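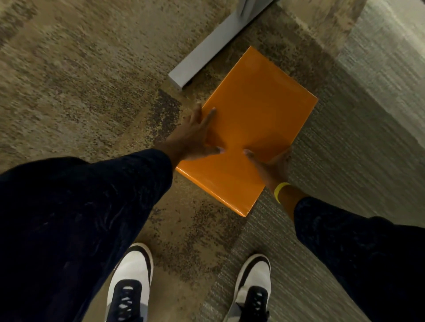 Unit 2: Boxes, and How to Hold Them

Welcome back, everybody. These are my notes for the second unit of Packing and Presentation, cleaned up a little from what I scribbled for the lecture. If you missed class you can get by with these, but please do the practice part at home. You can't learn folding from a page (I've tried, with upholstery, and it went badly).

Last time we talked about paper and board. Now we get to the finished box, and I want to start with the shiny ones, the glossy, bright, sharp-cornered kind like the orange one at the top of this handout. I love these! They look great on a shelf and they are a pain to look after. Every smudge shows. Every dented corner shows. Put one under a ceiling light and the edges pick up the shine, and if there's a ripple in the surface your customer will find it in two seconds.

Hands first

Look at the hands in the photo before you look at the box. Fingers spread on one side, the other hand curled underneath, thumbs on top and nearly touching. It's a nice steady hold for a flat box, and it's the one I'd like you to start from. What I see most of the time in the workshop is people pinching a box by two corners, like a hot tray. Corners are the weakest spot for looks, even when they're plenty strong for weight.

The trade-off is thumbprints. Two thumbs in the middle of a glossy face will leave two marks in the middle of a glossy face. So for checking and carrying, hold it this way, and for the final wrap, slide your thumbs out to the sides or put on the cotton gloves from the drawer. Give the top one pass with a dry cloth at the end. One pass! Rubbing back and forth makes a haze on some coatings that you will never get off.

While we're on hands: watches, rings and anything with a buckle come off before you touch gloss. A soft rubber wristband is fine by me. Long sleeves are fine too, but push them up when you're working over a lid, as fuzzy fabric loves to leave lint.

The Listholm problem

Some of you have heard me complain about the Listholm order already, so bear with me. It was 400 gift boxes, gloss finish, packed flat side to flat side in cartons of 80. No tissue between them. By the time they got to the shop in February, a good many had scuffs right across the face, and the ones on the bottom of each carton were worst. The boxes themselves were well made. We'd just let them rub against each other the whole way there.

Work it out for yourselves: 400 boxes at 80 to a carton is five cartons. If we had gone down to 12 in a carton, with a sheet between each, we would have needed thirty-four, and the freight bill would have made somebody cry. So where is the sensible middle? I don't have one answer, and I'd like to hear yours. Think about carton height, the weight on the lowest box and how long it takes a person to slip in those sheets.

Checking a box, my way

Turn it so a light runs along the long edge and look down the surface at a low angle. Dents that disappear from straight above will jump out at you.

Run a fingertip (gloved) down each side. You're feeling for glue ridges and for places where the cover is lifting.

Set it on a flat table and press one corner, then the one diagonally across. If it rocks, the base is warped.

Look at the narrow sides last. Color on the sides can look darker or brighter than the top just from the way light hits it, so turn the box around before you mark it as a bad print. I have rejected perfectly good boxes over this, and I'm still a bit embarrassed.

For next time

Bring one glossy box and one matte box from home. Shoe boxes count, candy boxes count. Handle both of them for a few minutes as you normally would, then check them under a lamp and write down what you find.

Reading is the Ovier packet, the section on coatings. The Georgiev pages are optional and pretty dry, but the drawings of lid joints are worth a look. We'll need the Hullevow samples in Unit 3, so if you borrowed any, put them back in the cabinet by noon on class day, please, with their labels on.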